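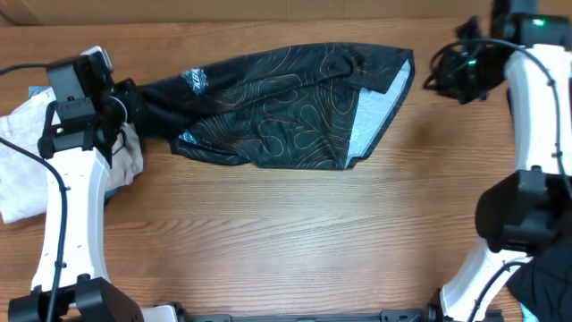
The Nokeo in dark green, with the copper contour print.

Nokeo Contour top – reviewed by Sneha Shukla

I bought this in September to replace an old running top that had gone at the seams. Mine is the dark green and black colourway, with thin wavy copper-orange lines like the ones on a topographic map. There's a small white and light-blue logo and a second white mark lower down. The pale blue-grey on the inside only shows where the fabric folds over.

It has been through the wash roughly 10 times, cold, on the line, no softener. The print hasn't cracked and the colour is the same as the day it arrived. It creases if you leave it in a heap – a quick fold while it's still slightly warm from the sun sorts that out.

Sizing is a bit long in the body. I'm between sizes and took the smaller one, and it still covers my hips. My previous top was a Takex, which was softer but pilled under the arms within nine weeks. No pilling on the Nokeo so far.

Gripes: the neck label is scratchy and I cut it out, and at $100 it isn't cheap. I'd buy another in the sales.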